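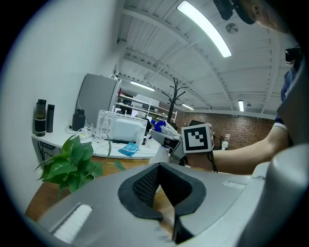

Benedek Lengyel wrote under my last review that paying 314 dollars for a plain white desk is throwing money away, and that any secondhand store would have sold us one for the price of lunch. He may be right. I have been using the Hultard for 3 months and still can't say where the money went.

The maker calls it "a work surface for every task." Ours was bought for typing and got demoted in its second week, when the microwave needed a home. Now it is where the drinks bottles get parked and where people stand around waiting for soup. So this is a review of a desk doing a sideboard's job, and if you want to know how it is for eight hours at a keyboard you should read somebody else.

Assembly first. There are 18 screws in the bag and the leaflet shows 17 of them. I put the odd one in a hole that looked lonely and have heard nothing since. The leaflet says one person can do it in half an hour. Kuo-hua Lam and I took most of an afternoon, part of it spent taking off a leg that was on backward. The legs are marked, but the marks are on the side you can't see once the thing is lying on its face.

The white finish is better than I expected. Coffee wipes off, even the next morning. Curry doesn't, at least not all of it, and I'm leaving that out of the score because I don't know any white surface that forgives curry. Bottles leave faint rings that go away with spray and a cloth. Around the edges I'm less happy. One corner already has a small chip on the underside, and I never saw what did it.

Then there are the cables. The product page makes a lot of "clean cable routing," and what you get is one opening and a plastic clip that grips a single thin cord. Anything thicker pops out.

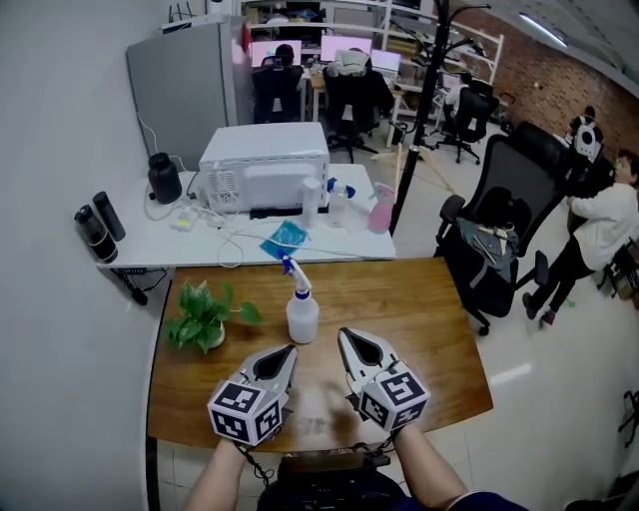 A microwave, its power strip and a few chargers are well past what that clip was made for, so everything either lies on top or hangs underneath. I bought a stick-on tray made by Brammont to tidy it up, and it fell down twice. I gave up after that. A desk at this price should come with a proper tray, or the page should stop bragging.

It is steady, I'll give it that. With the microwave door being yanked all through lunch it doesn't wobble, which I can't say for the Du desk we had before. The wooden table we use for everything else cost less, takes more abuse and looks nicer while doing it, though it does need a coaster.

Would I buy it again? At full price, no. In December the same desk was in the Tralamura sale with 20 dollars off, and that didn't tempt me either. If you have no cables to hide and somebody patient to hold the legs, you might get on with it fine. 2 stars, and I'd add a half if they sent me the missing page of the leaflet.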